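Mardi soir, retour à l'atelier partagé après trois semaines sans y mettre les pieds. J'avais promis de donner des nouvelles des pinces à main, celles que je construis depuis l'hiver pour enregistrer des gestes et les faire rejouer plus tard par un bras. Le projet s'appelle toujours Zillo, faute de mieux.

Depuis le dernier billet, j'ai surtout refait les doigts. Les anciens étaient trop souples : dès qu'on serrait un peu fort, ils s'écartaient à la pointe et le tissu filait. J'ai épaissi la base, redressé la face intérieure et gardé la fixation par vis, pour pouvoir les changer sans démonter le reste. Il m'a fallu quatre impressions ratées pour retrouver un jeu correct dans le rail.

L'autre changement concerne les plaques du dessus. Les deux pinces n'ont pas la même : une petite blanche à gauche, une grise en métal à droite, plus grande. La grise est plus rigide et ne bouge pas quand je tape dedans par accident. La blanche est l'ancien modèle. Je la remplacerai quand j'aurai de nouveau accès à la découpe, sans doute en septembre. 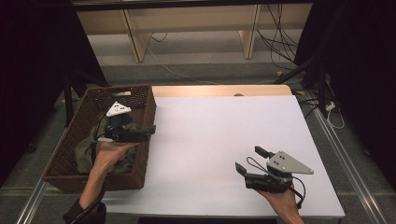

*Les deux pinces au-dessus du plan de travail, panier à gauche.*

Le poste lui-même est simple. Un plateau en bois sur des profilés métalliques, une planche blanche posée dessus, des rideaux noirs de chaque côté. J'ai choisi le blanc pour que le linge se détache bien. Avec le bois seul, les vêtements beiges disparaissaient presque sur les enregistrements.

L'exercice consiste à sortir un vêtement du panier, le poser sur la planche et l'étaler. C'est long à apprendre, même pour moi. Avec les doigts nus, on sent la couture et on tire au bon endroit. Avec les pinces, on ne sent presque rien et il faut tout faire à l'œil. J'ai 167 essais enregistrés, dont 80 que je garde. Les autres ont été écartés pour des raisons assez bêtes : câble accroché, pince fermée trop tôt, vêtement ressorti avec une manche à l'envers.

Le tissu lisse est ce qui me pose le plus de problèmes. Un torchon en coton se laisse prendre n'importe comment. Un tissu glissant demande de saisir plusieurs épaisseurs à la fois, et ensuite il faut les séparer.
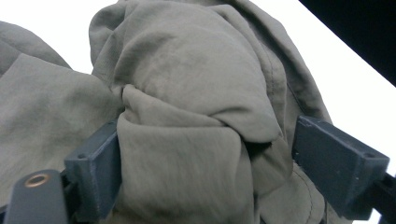 *Tissu vert-gris serré entre les deux doigts, vu depuis la pince.*

Les doigts ont déjà quelques éraflures et un petit éclat sur celui de droite. Je ne vais pas les réimprimer pour ça. En revanche je voudrais essayer une bande de caoutchouc fin sur la face intérieure. J'avais commandé un rouleau chez Lundum, mais il est trop épais et la pince ne fermerait plus complètement.

Côté logiciel, peu de choses. Le fichier de la dernière session compte 3604 lignes et le script de tri en rejette encore qui me semblent bonnes. Je soupçonne le seuil d'ouverture, réglé pour les anciens doigts. À vérifier avant d'enregistrer autre chose.

Prochaine étape : le caoutchouc, puis le passage du câble de la pince droite, qui fait une boucle trop large à mon goût.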